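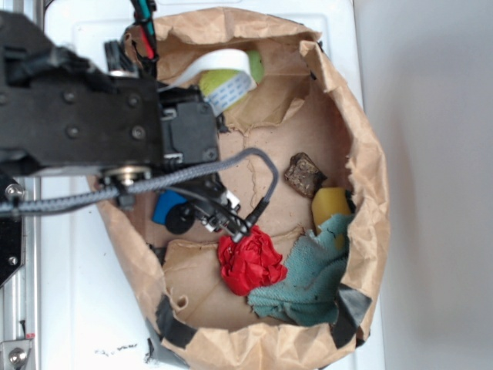 Every outfitter on Lake Gomus promises walleye by lunchtime. Ebere Dauda has heard the pitch for years, and he paid for it again in December: 70 dollars for a half day on the ice with Handden Charters, bait included. He went home with 3 perch.

The lodge brochure says 3,116 walleye were landed last winter. By whom, it doesn't say, or whether a fish caught and released twice gets counted twice. When I asked at the desk I was handed another brochure.

Then there's the stocking program. Nearly 2,000 fingerlings went in off the Oyelaran dock, which sounds generous until you look at the size of the lake. Dauda has booked again for Sunday, with a different guide. He wants his own auger this time.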